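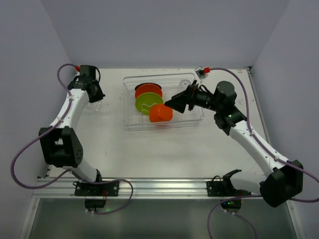

4. Loading and Care of the Dish Rack

Please read this section before the first use of your Brultevis rack. Wash the rack by hand with mild soap and let it dry.

4.1 Placing the rack

1. Put the rack on a flat and stable surface. Leave 15 cm free on the side where you will stand.
2. Check that the ribs of the bottom are facing up.
3. Press lightly on each corner. If the rack is moving, turn it a little or choose another place.

4.2 Loading plates

1. Begin with the plate which is farthest from you and continue to the front.
2. Round plates can overlap, but leave a small space between them so the air can pass.
3. Keep plates on one half of the rack. The other half stays free for glasses and bowls.
4. Do not push a plate under the divider. The plate should only lean on it.

Note: Plates with a wide edge dry slower. Turn them one time after some minutes.

4.3 Loading cups and glasses

1. Shake the water out before loading.
2. Place small glass items near a far corner, where your hand does not hit them when you take out a plate.
3. A plastic cup may lie on its side in front of the plates. A heavy mug must stand upside down.

CAUTION: Do not put more than 2000 g of dishes in the rack. Knives are not allowed in the rack — the point can scratch the rim.

4.4 Unloading

Take out the cups first, then the glasses, and the plates from front to back. Hold each plate with two fingers on the edge and lift it straight up.

4.5 Cleaning

Empty the water every day. For white spots of lime, use warm water with a spoon of vinegar, wait 15 minutes and rinse well. Do not use steel wool.

Spare divider: order no. 3834, from your Camenzind dealer.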